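The Button Tray

By the time Azucena Ibarra got up the stairs at Dromirico with her coat still buttoned, the radiators had come on and the upstairs room smelled the way it always did in the mornings, of warm dust and somebody's orange peel. She put her bag down by the door. She had promised Cuiping she would have the place in order before lunch, and she had slept badly on that promise, turning it over like a pillow.
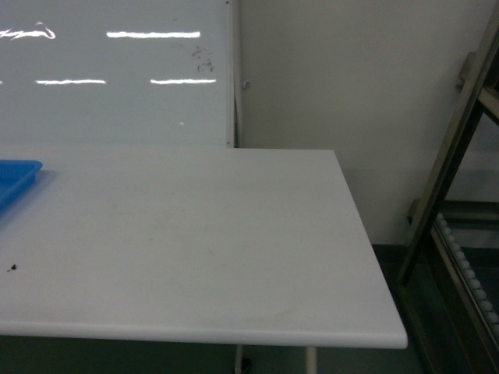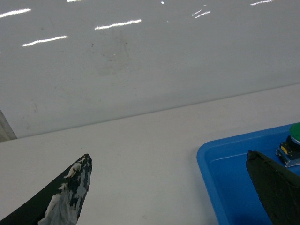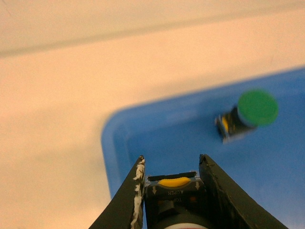
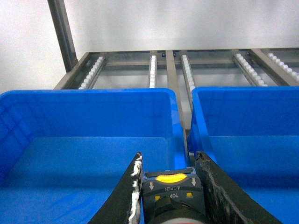 Azucena had never minded putting things away. Her grandmother had kept a drawer for string and another for string too short to use, and had been, as far as anyone could tell, a happy woman, and Azucena supposed that some of it had come down to her along with the bad knees. So she began with the table, as she always did, going over it with a damp cloth and leaning into the smudges and the faint scuffs in the middle, the ones that had been there since before Ehsan Qureshi was hired and would be there when he retired. The bins by the rack could wait, blue and bare on either side of their gray bar. It was the tray she wanted to think about, and the push button with the round green cap sitting up in its corner as if it had been saved a seat.

"You're staring at it," said Ehsan, who had come in behind her with two paper cups.

"I'm deciding."

"It's a button, Azucena."

"It's a green button," she said, and took the cup he held out to her, and was glad of it, for her hands were still cold from the bus. "If I put it in with the rest, Shireen will come up and ask me where the green one is, and I'll have to go digging. And if I leave it out, then it's a tray with things in it, and a tray with things in it isn't tidy, it's only polite."

Ehsan thought this over. He was a patient young man, raised among sisters, and he knew when a question was really about something else. Shireen Mokoena was leaving in March. She had taken a job in Likton, with a better desk and a window that opened, and she had told them all very kindly over cake, and since then Azucena had cleaned that room more often than it needed.

"She'll want to say goodbye to it," he said at last. "She was always fond of the green one. She used to press it when she was on the phone with Anness, remember? Click, click, the whole call."

Azucena did remember. She remembered the winter the pipes froze, too, and Shireen in two sweaters drawing a very bad horse on the whiteboard to cheer up Refilwe Xaba, and how they had all been so proud of that horse that it stayed up till spring. She looked over at the board now and couldn't have said whether the gray marks near the top were the last of his mane or just an old shopping list.

"I could wipe that down as well," she said.

"You could," said Ehsan, and drank his coffee, and didn't move to get the spray.

She folded the cloth over the back of a chair, and sat down, which she hardly ever did before noon, and left the tray just where it was.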